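Home > News > Press releases

Demissie opens sorting and packing room in Hunddale

HUNDDALE, April 2019 – Demissie, the household goods reuse service, has opened its new sorting and packing room in Hunddale, and we couldn't be happier to have the keys! The room replaces the shared space in Sumthorpe where the service started, and it gives us 2,177 square feet to sort, check and pack donated kitchen and home items for families who are setting up a new place.

The move has been a long one. Boxes came over from Sumthorpe in stages, and packing carried on at both addresses while the new room was painted and fitted out. The last of the old shelving has now been taken down and passed on to a neighbor, and all orders are going out from Hunddale.

"We used to pack a box, move it off the table, then move it back again when somebody needed the chair it was sitting on," said Henok Kahsay, who runs Demissie. "Now there's space to lay a whole order out and look at it before it's closed up. I still walk in some mornings and grin." 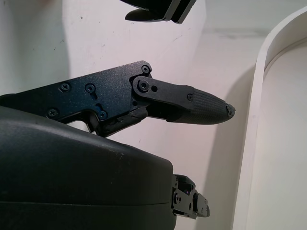
Demissie packs home starter boxes to order. A standard box covers basic cooking and eating for one household, and there are add-ons for bedding, towels and small home items. Last year the service sent out around 1,000 boxes, most of them within the county, and the team expects the Hunddale room to handle more than that once the new storage is full. Shelving comes from Rodix and goes in during May, with 56 bays along the long side of the room. Until then, stock is being kept in stacking crates sorted by type.

Checking is the step the team is most pleased to have room for. Every donated item gets looked over before it goes anywhere near a box, and in Sumthorpe that meant working under one ceiling light at the end of a hallway. When the fittings for Hunddale were being picked, Kahsay asked for something pale and plain to work over. The surface is a bright white, so dark things stand out sharply against it, and a small black part dropped by accident is much easier to find (the old brown tables swallowed a lot of lid knobs).

"It's a simple thing and we talk about it far too much," Kahsay said. "But come and sort a crate of mixed utensils with us and you'll be talking about it too."

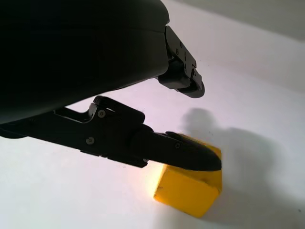

Donations are welcome at Hunddale on weekday afternoons. Pots with lids, can openers and full sets of plates go out fastest and are always needed. Please wrap anything breakable and tape knives into cardboard. Large furniture can't be accepted. Groups wishing to bring more than 100 items at a time are asked to arrange a drop-off slot first.

About Demissie

Demissie collects good used household goods and packs them into starter boxes for people moving into a new home. It began in Sumthorpe and is now based in Hunddale.

Press inquiries: Henok Kahsay, Demissie, Hunddale. Visits to the room can be arranged by request.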